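Residents' handbook > Balconies and drying
29 Oct 2019, by Hye-jin Bang

Section 10: Airing bedding on the balcony rail

These steps cover large items such as sheets, blankets, bed covers and throws. Small washing should go on an indoor airer. They apply to every flat at Studbridge that has a balcony on the field side. Flats on the road side have a lower rail, and Section 11 applies to those.

Before you start

1. Take off rings and bracelets if the cloth has a loose weave. A plain wristband or a smooth ring does no harm on printed cotton, but a raised stone setting will pull threads.

2. Wipe the top rail along its whole length with a damp cloth, then with a dry one. Do the underside as well. Dust from the field settles there and leaves a grey line across anything pale.

3. If your flat has a separate drying rod fitted beside the rail, wipe that too. Check that the upright supports stand firm. Push down on the rod with one hand. If it moves, do not use it until the fixing has been tightened.

4. Clear the floor along the inside of the railing. Move buckets and plant pots at least a step back, or the bottom of the cloth will rest on them.

5. Look over the edge. If a neighbour below has washing out, wait or use the other end of the balcony.

Caution: Do not stand on a stool, crate or step at the railing for any reason. Everything in this section can be done with both feet on the floor.

Hanging the cloth

6. Carry the cloth out folded in four. Shake it out indoors first. Shaking over the rail is not allowed above the first floor.

7. Find one of the long hems. With the cloth still gathered over your forearm, lay that hem over the rail, starting at the end nearest the wall.

8. Work along with both hands. Hold the hem with one hand and draw the next stretch over the rail with the other. Keep your elbows on your own side.

9. When you reach the far corner, pull it square so that the side hem falls straight. If it slants, the weight is uneven and the cloth will creep off as it dries.

10. Leave most of the length on the inside of the balcony. A hand's width over the outer side is enough to hold a dry blanket on a still day. A wet one needs more, or clips.

11. Smooth out creases where the cloth bends over the rail. A crease left there will need ironing.

12. Put on clips, one at each corner and one in the middle. Use the wide plastic sort. Metal spring clips leave rust marks, and if they drop they go straight between the bars.

Note: Patterned cloth should hang with the printed face inwards. The afternoon sun on this side is strong from May onwards and dark reds fade first. For woven cloth with the same pattern on both sides, turn it half way through the day.

Note: A heavy bed cover is easier for two. One person feeds the cloth from behind and the other places it.

Taking in

13. Bring everything in before dusk, dry or not. The mist off the crops will undo the day's drying.

14. Take the clips off from the middle outwards and keep hold of a corner until the last one is off.

15. Fold towards you over the rail. Check the hem for insects and seed heads before it goes back on the bed.

After use

16. Pick up whatever is on the floor. Paper scraps, plastic ties and bits of packaging end up against the foot of the ledge, and the next rain washes them into the drain. Put them in a bag, and leave nothing standing on the ledge itself.

17. Keep boards and flattened boxes out of the stretch where the cloth will hang. Unwanted ones go to the ground floor store.

Caution: The ledge outside the bars is not a shelf. Do not reach through for anything that has rolled out there. Ring the office and it will be collected from below with a pole.

If the cloth falls, do not climb down the bank for it. The gate to the field path is open in daylight and the key for other times is at the desk.

Charges: a lost clip set is 300, added to the next monthly bill. Damage to a drying rod is charged at the cost of repair.

The balcony, with bedding on the rod and the rail, and the floor being picked up: 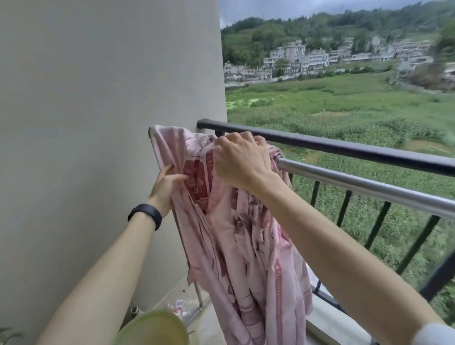
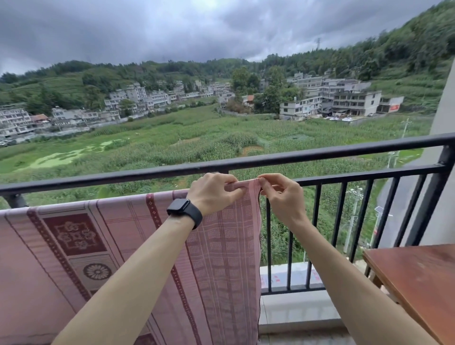
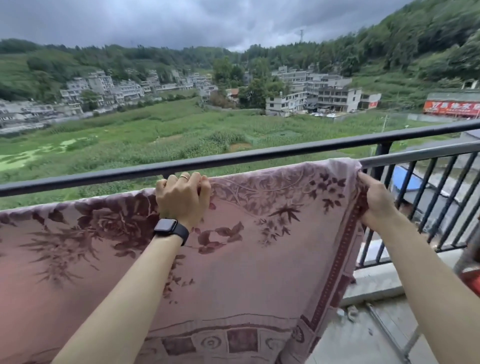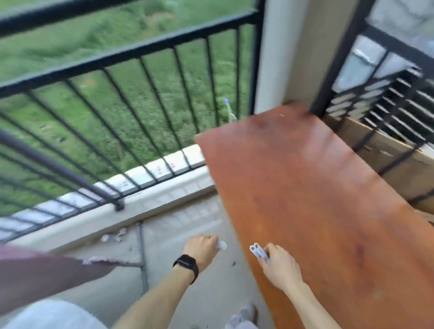 Touran Golestani wrote in to say that step 10 is too cautious for thick blankets. She hangs hers with equal lengths on either side and has never lost one, though she does use five clips and takes it in at the first breath of wind. She also asked whether the hand's width in that step is measured before or after the cloth has been smoothed. It should be after, and the wording will be changed when the handbook is next printed. Her other point was about clips: the wide plastic ones go brittle after a summer outside, so keep them in a jar indoors and throw out any that have turned chalky.

Studbridge Residents' Office, desk extension 41 | © 2019 Studbridge | Back to top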